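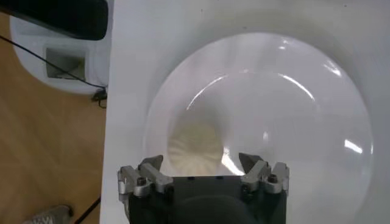 Drikura 설비운영팀에서 양팔 로봇 셀 Jendura의 그리퍼 정비 절차 개정 내용을 안내드립니다. 개정본은 2024년 11월 7일부터 적용하며, 종전 절차서는 같은 날 회수합니다. 문서가 길어 항목별로 나누어 게시합니다.

---

적용 범위는 Jendura 셀의 그리퍼 본체, 손가락 링크, 손끝 부품, 손목 카메라, 팔 바깥으로 나온 케이블입니다. 팔 관절 내부와 제어반은 이번 개정에 포함되지 않습니다. 해당 부위에서 이상이 확인되면 분해하지 말고 설비운영팀에 접수해 주시기 바랍니다.

---

정비 인원은 2명으로 합니다. 한 명은 작업을 맡고, 다른 한 명은 비상정지 버튼 옆에서 대기하며 기록을 맡습니다. 대기자가 자리를 비워야 할 때에는 작업자도 손을 빼고 물러납니다. 종전 절차서의 '필요시 보조 인원 배치'라는 문구는 해석이 갈려 삭제하였습니다.

---

착수 전 확인 사항입니다.

- 진행 중인 작업이 종료되었는지 화면과 현장에서 각각 확인
- 양쪽 팔을 정비 자세로 이동한 뒤 서보 차단
- 조작반에 '정비 중' 표찰 부착
- 찜기 전원 플러그 분리, 냄비와 받침의 온도 확인
- 작업대 위 식품 회수

표찰은 붙인 사람이 직접 떼는 것을 원칙으로 합니다. 교대 시간이 겹치면 표찰을 새로 작성하여 교체합니다.

---

현재 Jendura는 찐빵 옮기기 작업에 배정되어 있습니다. 찜기에서 찐빵을 꺼내 접시에 놓는 동작이 기본이며, 찜기 뚜껑과 접시의 위치도 작업 설정에 기록합니다. 정비하면서 물건을 치웠다면 설정 기록대로 되돌려 놓아야 합니다. 위치가 조금만 달라져도 다음 운전자가 원인을 엉뚱한 곳에서 찾게 됩니다.
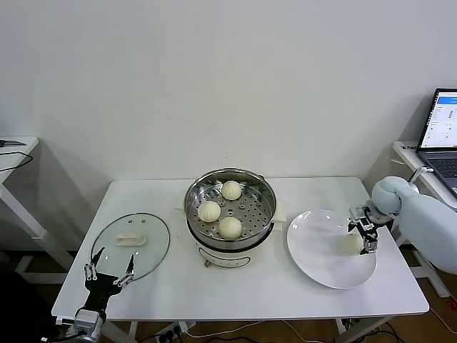

되돌려 놓는 순서는 찜기, 접시, 뚜껑 순입니다. 찜기를 먼저 놓고 방향을 맞춘 다음 나머지를 배치합니다. 전원선은 작업대 아래로 내리고, 팔이 지나는 구역에는 걸쳐 두지 않습니다. 배치가 끝나면 저속으로 빈 동작을 실시하여 팔과 물건 사이의 여유를 확인합니다.

---

증기가 발생하는 작업이므로 청소 주기를 종전보다 앞당겼습니다. 그리퍼 외부는 운전을 마칠 때마다 닦습니다. 보풀이 없는 천에 물을 적셔 꼭 짠 뒤 본체 윗면, 손가락 링크, 손끝 순으로 닦고 마른 천으로 마무리합니다. 분무기를 그리퍼에 직접 사용하는 행위는 금지합니다.

손목 카메라 렌즈는 전용 천만 사용합니다. 그리퍼를 닦은 천으로 렌즈를 닦은 사례가 있어 보관함을 따로 두었습니다.

---

찐빵 반죽이 링크 틈에 묻어 굳은 경우에는 금속 도구로 긁지 마십시오. 젖은 천을 덮어 불린 다음 나일론 솔로 제거합니다. 굳은 반죽이 관절 안쪽까지 들어갔다고 판단되면 그 상태로 손가락을 여닫지 말고 접수해 주십시오. 억지로 움직여 축이 긁힌 부품은 재사용하지 않습니다.

---

손끝 부품의 점검 기준입니다. 손끝은 물건에 직접 닿는 소모품이며, Forno 규격품으로 통일합니다. 다음 중 하나라도 해당하면 교체합니다.

- 끝부분이 뜯기거나 갈라져 조각이 떨어질 우려가 있는 경우
- 손으로 밀었을 때 고정부가 흔들리는 경우
- 닫은 상태에서 좌우 끝이 어긋나는 경우
- 세척 후에도 표면이 끈적이는 경우

닳은 정도가 애매하면 교체 쪽으로 판단해 주십시오. 식품을 다루는 작업에서는 사용 연장을 승인하지 않습니다.

---

손끝은 반드시 좌우를 함께 교체합니다. 한쪽만 새것으로 바꾸면 닫힘 중심이 한쪽으로 밀립니다. 지난 1월에 한쪽만 교체한 그리퍼에서 찐빵 옆면이 눌리는 현상이 이어졌고, 원인이 확인될 때까지 운전자가 파지력 값을 여러 차례 낮추었습니다. 기록을 남기지 않은 값 변경이어서 복구에도 시간이 걸렸습니다.

---

교체 순서는 다음과 같습니다.

1. 손가락을 완전히 벌린 위치에서 서보를 차단한다.
2. 손끝 고정 나사를 풀어 자석 접시에 담는다.
3. 기존 손끝을 빼고 접촉면을 마른 천으로 닦는다.
4. 새 손끝을 끝까지 밀어 넣고 나사를 손으로 먼저 돌린다.
5. 반대쪽도 같은 방법으로 조립한 뒤, 좌우를 번갈아 가며 조인다.

육각 렌치는 셀 옆 공구함에 비치된 것만 사용합니다. 끝이 둥근 볼 타입은 본조임에 쓰지 않습니다.

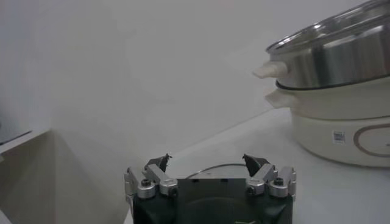
Oana Tănase님이 손가락 링크의 나사에도 고정제를 발라야 하는지, 바른다면 손끝 고정 나사와 같은 제품을 써도 되는지 댓글로 문의하셨습니다.

링크 나사에는 중강도 고정제를 소량 사용하고, 손끝 고정 나사에는 사용하지 않습니다. 손끝은 자주 분리하는 부품입니다. 링크 나사를 한 번 풀었다면 남은 고정제를 제거하고 새로 도포해 주십시오. 절차서 본문에 이 구분이 빠져 있었으므로 해당 항목에 추가하겠습니다.

---

링크 나사는 매주 눈으로 확인합니다. 나사 머리에서 링크까지 그어 둔 표시선이 어긋나 있으면 풀린 것으로 봅니다. 표시선이 지워진 나사도 풀린 나사와 동일하게 취급하여 다시 조이고 선을 새로 긋습니다.

표시선이 맞아 있는 나사를 예방 차원에서 더 조이는 일은 없도록 해 주십시오. 나사산이 상한 링크는 현장에서 고칠 수 없습니다.

---

케이블 점검 항목을 보완하였습니다. 그동안 접수된 통신 끊김 건을 검토한 결과, 그리퍼 고장으로 접수된 건 가운데 상당수가 케이블 문제로 종결되었습니다. 다음 부위를 우선 확인해 주시기 바랍니다.

- 손목에서 팔로 넘어가는 구간의 꺾임
- 커넥터 잠금부의 체결 상태
- 작업대에 닿거나 끌리는 구간의 피복
- 케이블 타이에 눌린 자국

케이블에 여유가 너무 많으면 손가락 근처로 처져 걸릴 수 있고, 너무 짧으면 손목이 돌아갈 때 당겨집니다. 손목을 양 끝 각도까지 천천히 돌려 보고 두 경우를 모두 확인합니다.

---

피복이 벗겨진 케이블에 테이프를 감아 계속 사용하는 것은 허용하지 않습니다. 예비 케이블은 자재 선반에 보관하며, 꺼낼 때 대장에 기재합니다. 교체한 케이블에는 날짜와 작업자 이름을 적은 라벨을 커넥터 쪽에 부착합니다.

---

조립이 끝나면 영점을 다시 잡습니다. Shih 조작 화면의 정비 메뉴에서 해당 팔을 선택하고, 손가락을 완전히 닫은 위치와 완전히 벌린 위치를 차례로 저장합니다. 그리퍼 사이에 물건이나 천이 끼어 있지 않은지 확인한 뒤 실행하십시오. 손끝을 교체하고 영점을 생략한 상태로는 운전을 재개할 수 없습니다.

---

영점 이후에는 빈 상태에서 여닫기를 100회 실시합니다. 소음이나 걸림이 있으면 그 시점에서 중단하고, 원인을 조치한 뒤 처음부터 다시 셉니다. 중단 전 횟수를 이어서 합산하지 않습니다.

여닫기 시험 중에는 두 손가락의 움직임이 같은지, 끝까지 벌어진 위치에서 떨림이 없는지를 봅니다. 시험 중 손목 카메라 영상도 함께 저장합니다. 육안으로 놓친 어긋남을 나중에 영상에서 확인할 수 있습니다.
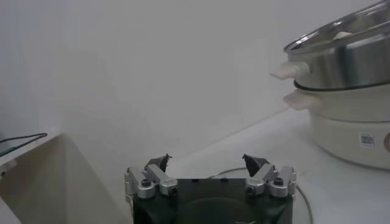
*Jendura 셀: 그리퍼 개방 상태, 오른쪽은 작업대 위의 냄비와 받침*

---

손목 카메라 영상은 화각도 점검 대상입니다. 좌우 손끝이 모두 화면에 들어와야 하며, 그리퍼 본체가 화면 아래쪽에서 기울어 보이면 카메라 고정부를 먼저 확인합니다. 카메라 위치를 손댄 경우에는 손목 좌표 보정을 별도로 실시해야 하므로 설비운영팀에 미리 연락해 주십시오. 임의로 돌려 맞춘 카메라는 원위치를 찾기가 어렵습니다.

---

시험 운전은 실제 찐빵 대신 같은 크기의 실리콘 모형으로 시작합니다. 모형으로 집기와 놓기를 5회 연속 이상 없이 마치면 실제 식품으로 전환할 수 있습니다. 모형에 눌린 자국이 남는지는 꺼낸 직후에 확인해 주십시오. 시간이 지나면 원래 모양으로 돌아와 판별이 되지 않습니다.

---

파지력 값은 정비 담당자가 변경하지 않습니다. 정비 전후에 같은 값으로 시험하여야 비교가 가능합니다. 조정이 필요하다고 판단되면 정비 기록의 의견란에 적고, 작업 설정 담당인 Sânziana Barbu님의 확인을 받습니다. 구두 요청에 따른 변경은 받지 않습니다.

---

정비 기록에는 다음 내용이 들어가야 합니다.

- 점검한 팔의 구분(좌/우)
- 교체 부품과 교체 사유
- 새로 조인 나사의 위치
- 영점 저장 여부
- 여닫기 시험 결과와 중단 이력
- 작업자와 대기자 이름

'이상 없음'만 적힌 기록은 반려합니다. 이상이 없더라도 무엇을 보았는지는 남겨 주십시오. 사진을 첨부할 때에는 팔 구분을 파일 설명에 적습니다.

---

Casimiro Zabala님께서 주말 운전 중 손끝이 손상되면 어떻게 해야 하는지 문의하셨습니다. 교육을 이수한 인원이 2명 있으면 본 절차에 따라 교체할 수 있습니다. 그렇지 않으면 운전을 중지하고 표찰을 붙인 뒤 다음 근무일에 접수합니다. 떨어져 나간 조각을 찾지 못한 경우에는 인원과 관계없이 중지하며, 작업대에 있던 식품은 전량 폐기합니다.

---

예비 손끝은 좌우 한 조씩 밀봉 포장되어 있습니다. 포장을 뜯고 한쪽만 꺼내 쓰지 마시고, 사용하지 않은 부품이라도 포장이 열렸으면 별도 상자로 옮겨 주십시오. 재고가 부족하면 Octavian Pîrvu님에게 신청합니다. 긴급 건은 신청서 제목에 셀 이름을 함께 적으면 먼저 처리합니다.

---

교육은 셀 앞에서 실습으로 진행합니다. 내용은 서보 차단과 표찰 부착, 손끝 교체, 영점 저장이며, 진행은 Chibuzor Ibrahim님이 맡습니다. 종전 절차로 교육을 받은 분도 영점 저장 항목은 다시 이수해야 합니다. 신청은 사내 게시판의 설비교육 항목에서 받습니다.

---

개정본 파일은 설비운영팀 공유 폴더의 Jendura 항목에 올려 두었습니다. 인쇄본은 조작반 옆에 비치하였고, 댓글로 지적해 주신 고정제 항목은 수정하는 대로 인쇄본도 교체하겠습니다. 추가 문의는 이 게시물의 댓글로 남겨 주시기 바랍니다.

Drikura 설비운영팀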